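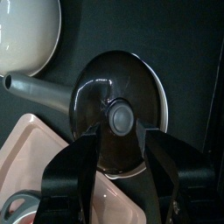 Poêle à long manche

La poêle à long manche est un ustensile de cuisson rond, peu profond, prolongé par une poignée droite. Elle sert à saisir, à dorer ou à réchauffer des aliments. On la distingue de la sauteuse, aux parois plus hautes, et de la casserole.

Description

Le corps peut être en fonte, en acier, en aluminium ou en tôle émaillée. L'extérieur est souvent noir et brillant, l'intérieur parfois clair, ce qui permet de surveiller la coloration des sauces. Certains modèles ont un petit bec verseur sur le bord. Le manche, plein ou creux, se termine fréquemment par un trou de suspension.

Dimensions

Les plus petites poêles, destinées à un seul œuf, mesurent 12 cm de diamètre. Celles des cuisines collectives atteignent quelque 50 cm et possèdent en général deux poignées.

Entretien

Un revêtement émaillé se lave à l'eau tiède avec une éponge douce. Les chocs peuvent en écailler le bord. La fonte brute est séchée aussitôt, puis légèrement huilée.

Voir aussi : Crêpière, Sauteuse, Batterie de cuisine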